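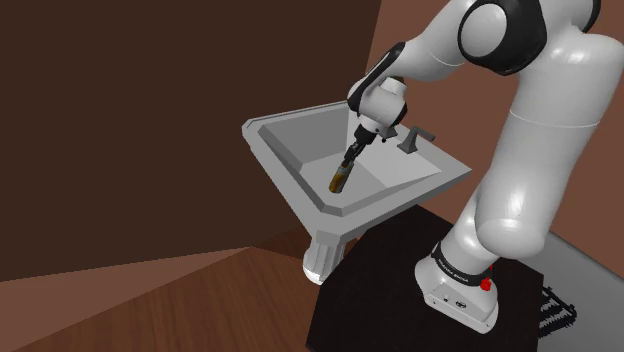
Subject: Rinse arm keeps pausing over the sink while holding a bottle, simulation runs clean
Opened by: Lumturie Georgiev, Terside, sample prep
Assigned to: Vasilis Hoxha, Grelow support
Opened: 2025-03-13
Priority: Normal (I tried to pick High and it asked me if anyone was hurt, so, Normal)
Status: Closed

Original message

Hi all! I'm the one who looks after the rinse cell at Terside, and I also work right beside it, so I get to hear about every single problem twice.

The arm picks a dirty sample bottle from the rack, carries it over to the sink, tips it, rinses it, tips it again and puts it on the drying side. It was fine for months. Lately it will get the bottle out over the basin and then just stop there. No alarm and no red light. The panel says "HOLD, confirm part" and it waits for a person to press Confirm. When I press it, the arm carries on as if nothing happened, and the bottle comes out clean.

It doesn't happen with every bottle. Sometimes it goes a whole tray without a pause and I start thinking it fixed itself (I know, I know) and then it stops on one bottle after another.

What I've tried so far:

Restarted the controller. No change.
Wiped the gripper fingers and the pads. No change.
Swapped the pads for the spare set. No change, and now I need a new spare set please.
Slowed the whole program down to 50 percent. Same pauses, only later.
Ran the exact same program in Risum with our cell loaded. It goes straight through with no hold at all, however many times I run it.

The last one is what's bugging me. If the program were wrong I'd expect Risum to stop too.

I also want to put in writing what this does to our day. We do 400 bottles on a normal day. The whole point of the cell was that the person on prep could go and do labeling and intake at the other bench while it ran. Now whoever is on prep has to stay within earshot of a machine that doesn't make a sound when it stops! So we're back to standing at the sink, except we used to at least be washing something.

Log attached, plus a screen recording from Risum.

Lumturie

Reply from Vasilis Hoxha, Grelow

Hi Lumturie, thanks for the log, it's a good one. The hold comes from the part check and has nothing to do with motion, so slowing down wouldn't have helped. You can put the speed back to where it was.

After the arm moves over the basin it reads the finger opening. If the reading is outside the window, the program assumes the bottle may have slipped and asks for a person. I can see the reading dropping under the low limit on the held ones. Two questions. Did anyone change the grip force? And did anything change about the bottles?

Reply from Lumturie

Speed is back up, thank you, everyone noticed and was happy.

Grip force is at 66, same as it's been since the cell went in last August. I checked the change history and I checked with the evening crew too, because the history only shows what was done from the main panel.

Bottles: no, nothing changed. They're the 50 ml ones from Bošković, same part number on the box as always.

Something I noticed while I was standing there doing nothing. Yesterday afternoon it held a lot and this morning it barely held at all. Is it a temperature thing? The room does get warm after lunch.

Reply from Vasilis

I wouldn't rule it out, but the drop in the reading is too big for a warm room. Could you do a boring test for me? Next time it holds, take that bottle out after it's done and put it in a separate tray. Do the same with a few that went through without a hold. Then compare them side by side, at the neck especially, because that's where your program grips.

Also, for the next part, please don't widen the window yet. I know it's tempting.

Reply from Lumturie

I had already widened the window. I have un-widened it. Sorry!

In my defense, the evening crew asked me to, and it did stop the holds. But then I went and pulled an empty hand test (sent the arm over the basin with nothing in it) and it went right on and rinsed the air. So I get why you said not to.

Doing the tray test today.

Reply from Lumturie, later

OK so you're going to enjoy this. I have two trays and they're not the same bottle.

They look the same if you hold one up. Same size, same cap, same everything. But put one from each tray next to each other and the neck on the held ones is slimmer, and the shoulder starts a tiny bit lower. I got the calipers out to be sure I wasn't talking myself into it, and there's a real difference. Photos of both with the calipers are in the ticket folder.

So I called Bošković, and the woman on the phone was lovely about it. They changed the mold. They kept the part number since the volume and the thread are the same and it takes the same cap, and for a person filling a bottle there's no difference at all. There was a note about it in with a delivery. I went to look and yes, there was a note, it was in the recycling under the packing paper.

That explains the mornings too. We've been using up old boxes and new boxes side by side, and the morning trays come back from a lab that still had a shelf full of the old ones. Nothing to do with the temperature. I'd already told two people it was the temperature, so I've got to go and un-tell them.

And it explains Risum! The bottle in our Risum cell is the model you all made from the old sample. Of course it never held. It was gripping the old neck every time.

Reply from Vasilis

That's it, great work. Readings match your calipers.

The fix has three parts and you can do all of them from your side, I'll stay on the line if you like.

First, add the new bottle as a second part in the part table. Don't overwrite the old one while you still have both in the building.

Second, turn on "match any" for the part check, so the reading can fall in either window. There's a gap between the two windows and an empty hand is well below both, so a dropped bottle will still stop the arm.

Third, set the settle time before the reading to 1000 ms. Yours is on the factory setting, and I can see a few readings taken while the fingers were still moving. It isn't the cause here, but it would have bitten you later with two windows so close together.

I'll send an updated bottle model for Risum. Load both and run the tray mixed.

Reply from Lumturie

Done, done and done. Notes for whoever reads this after me:

The part table is under Cell, then Parts, and you have to press Save on the part AND Save on the table. I pressed one of them the first time and wondered why nothing had changed.

"Match any" is a checkbox at the bottom of the part check screen, you have to scroll for it.

After the settle time change, the arm waits a moment over the sink before it tips. If you're new and you see it waiting there, give it that moment before you reach for Confirm.

I repeated the empty hand test with both windows on. It stopped and asked for a person, as it should. I did it with the old bottle, the new bottle, and one of each in turn, and those went through. Then I ran mixed trays all afternoon while I did intake at the other bench, with my back to it, and I only looked over my shoulder out of habit.

Ran it in Risum too with both models loaded and it went clean. Just for fun I took my old window and gave it the new bottle, and there was our hold, plain as day.

One more thing, and this is more of a wish than a fault. Can the hold make a noise? I asked the others here what bothered them most about these weeks and I expected them to say the lost time. What they said was that they couldn't trust it enough to walk away. One of them had started eating lunch at the prep bench so it wouldn't sit there with nothing happening, and I had no idea until I asked. A beep would have saved her that.

Reply from Vasilis

There's a spare output on the controller you can wire a buzzer or a lamp to, and in the part check screen you can tie it to the hold. I've attached the sheet. Have your electrician do the wiring with the cell powered down. Please pick a gentle buzzer. I've had a ticket come back from another customer over a loud one.

I've also passed on a request to show the last reading next to the Confirm button, so you'd see "low" or "high" before pressing. I can't promise when, or if, that gets in.

New pads are on their way, no charge.

Reply from Lumturie

Buzzer is in! It's a sort of polite chirp and you can hear it from intake. I set off a hold on purpose so everybody could learn the sound, and we put a card by the panel that says what to check before pressing Confirm (is there a bottle in the fingers, is it straight, is it cracked). Before this we were all just hitting the button, me included.

We've changed a couple of things around the cell as well. Whoever unpacks a Bošković delivery now puts any paper from the box on my desk, even if it looks like an ad. And the first bottle from every new box gets compared with the two I've glued to a board next to the rack, one old and one new. The evening crew wanted to be able to change the part table themselves and I said yes, as long as it goes in the log with initials, so could you please give their login the same rights as mine? They're here with it for more hours than I am.

Pads arrived, thank you.

Reply from Vasilis

Rights are updated, they'll need to log out and back in. Once the last of the old bottles are gone, remove the old part from the table so you're back to a single window, and turn "match any" off. I'm closing this one, but reply to it if the holds come back and it'll reopen under the same number.

Reply from Lumturie

Will do. The lab found another box of the old ones behind the fridge, so it'll be a while yet.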